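Call for Participants: Closed Playtest of Drullitz, Co-op Campaign Build
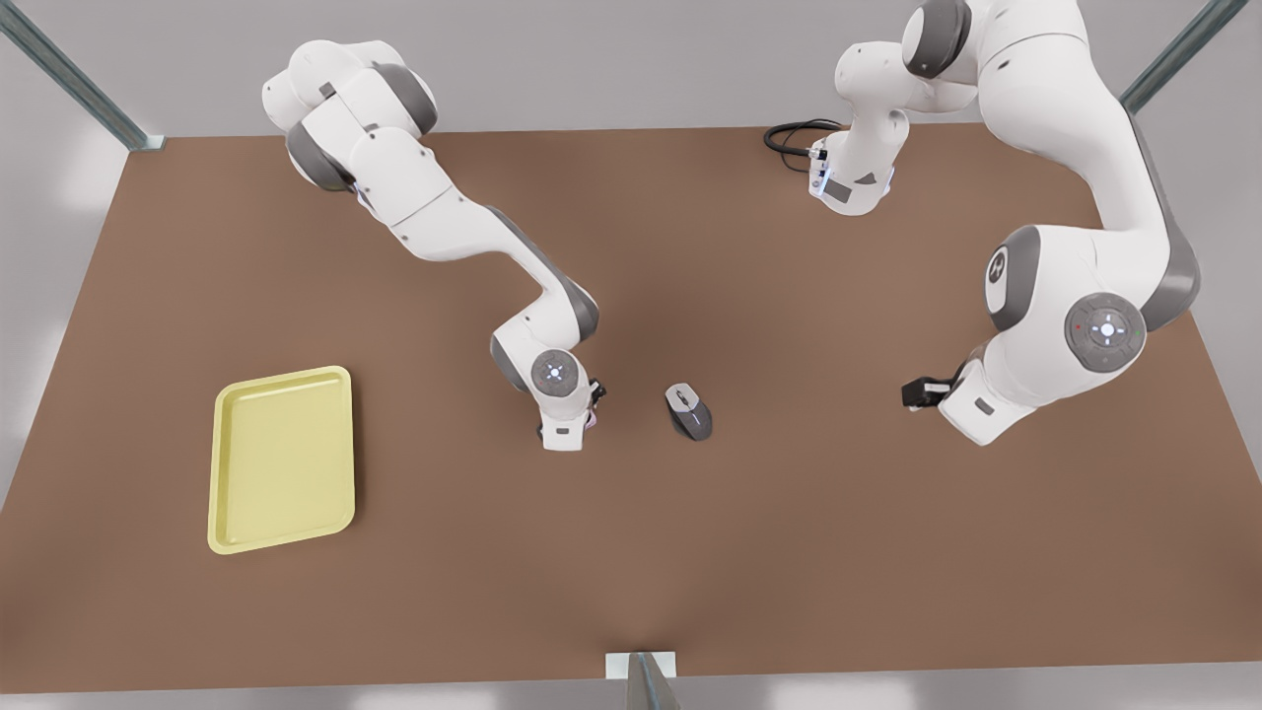

2 min read

Pirel is recruiting 80 external players for a closed test of Drullitz, a co-op salvage shooter for PC. The test runs in September and covers the second campaign chapter, Aranda, including its vehicle sections and the revised loot tables.

Scope of the test

Participants complete three play sessions in fixed groups of two. Each session lasts up to 2 hours and starts at 6 p.m. or 8 p.m. Eastern. Groups are assigned by the test team. If you want to play with a specific partner, both players must apply separately and enter the same group code on the form.

Session one covers character setup and the opening mission. Session two covers the Trolar boss encounter at normal and hard difficulty. Session three is open play, with drop rates changed between groups.

Requirements

Age 18 or older at the time of application
Resident of the United States or Canada
Windows PC with a dedicated graphics card and 300 GB of free drive space (the test build is uncompressed)
Wired internet connection
Headset with a working microphone
Prior experience with at least one co-op shooter, completed or near completion

Controller and mouse-and-keyboard players are both needed. State your normal input method on the form and use only that method during the test.

Data and confidentiality

The build logs input, frame times, deaths, inventory changes and voice chat. Logs are tied to a tester number. All participants sign a non-disclosure agreement before receiving a download key. Streaming, screenshots and public discussion of the build are not permitted.

Compensation

Participants who finish all three sessions and the written survey receive a $300 payment and a key for the full game at release. Partial completion is paid per session, without the key.

How to apply

Fill out the playtest form on the Pirel careers page and attach a system report. Incomplete forms are not reviewed. Selected applicants receive the agreement and a session schedule by email.

Test lead: Kiprono Rugemalira, User Research, Pirel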